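The tap handle that turned the wrong way

26th July

I spent most of this week on a fault in the tap-turning task, and I am writing it up while I still remember the order of things.

The task runs in Steterar, our simulator. The arm reaches for a lever, closes on it and turns it through a set angle. A policy trained there goes on to the test bench at Dusow, where Arne Lindemann runs it against a real tap. On the bench the arm took hold of the right-hand lever properly and then drove it hard against its stop. The torque limit tripped after 3 seconds. Nothing was bent, but the limit should not be the thing that saves the tap.

Arne repeated it with the limit lowered and got the same result in 17 runs out of 30. The left lever gave no trouble at all.

I loaded the asset by itself, with the arm removed from the file, and went through the joints one at a time. The model has a tall arched spout with a separate handle on each side, and at rest the two levers point outwards, away from each other. As geometry it looks fine, and that is partly why the fault lasted so long. 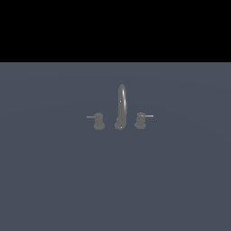 Cause

The right handle had been made by mirroring the left. The mesh was mirrored correctly. The joint axis was copied without a change of sign, so a positive command opened the left valve and closed the right one. The joint limits had been copied as well, which left the right lever free to travel through a range that the real one does not have. In simulation it met no stop, and the policy was rewarded for turning it.

Aleksandra Tokarz found the same error in two other assets from the Chmielewska set, both mirrored in October.

Changes

Axis sign and limits are now checked on import – a mirrored part with an unmirrored joint is refused. The stops are modelled with contact, and pushing on one for more than 5 time steps ends the episode. I have also asked for the torque limit on the bench to stay at Arne's lower value.

Retraining is queued on Skamance. The old policy has been withdrawn from the bench until it finishes.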